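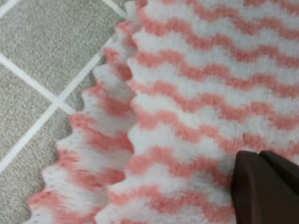 By Ákos Lakatos

Most rental services for laundry robots begin with towels, which are flat, square and forgiving. Balora has chosen to begin with blankets. Its new folding service, offered to hotels and care homes since September, supplies a robot arm, a small camera at the wrist and a technician who stays on site for the first 2 weeks.

A knitted throw in pink and white zigzags is a fair measure of the difficulty. The yarn is fluffy, the border is scalloped, and a ridge in the fabric bends every stripe that crosses it. Software that expects straight edges and sharp corners has little to work with on such a piece. Balora's answer is to have the gripper approach slowly and low, with the wrist camera judging the surface at close range.

The company says its system was prepared on 508 household textiles. Nabil Hijazi, who manages linen for the Plillmont residences, reviewed the service over one quarter and sent it 164 blankets of mixed age and weight. He was satisfied with the woven ones. Chunky knits took longer – over 3 minutes apiece in his log – and he continues to assign the heaviest to staff.

The contract covers maintenance and replacement fingers for the gripper. Floor preparation is not included, and customers must keep a clear area beside the arm. Balora takes service calls until six in the evening, except on Thursday, when the line closes at noon.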